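Two-arm table – quick FAQ

How tight do the bracing wires go?
Snug, no twang. Tensioners are on the lower ends, half a turn each, then check the post is still plumb.

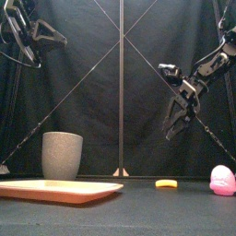 Cups and trays can stay out for a jog test. Slow speed only, fingers open.

When do I change finger tips?
When the edges go ragged. Every 700 cycles on paper – sooner if it drops stuff. Spares are in the Zetow drawer, grey lid.
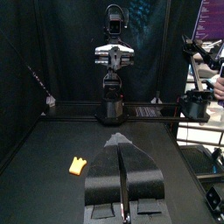
Wipe the table after, dry cloth. No spray near the motors or you'll be re-greasing till January.

Arms don't line up any more?
Re-zero both, left one first. Snug the base bolts befor you start, not after.

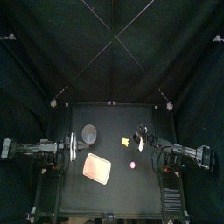 Clukisberg, June 6, 2020

Cycle count at last service was 2,163. Write yours under it plese.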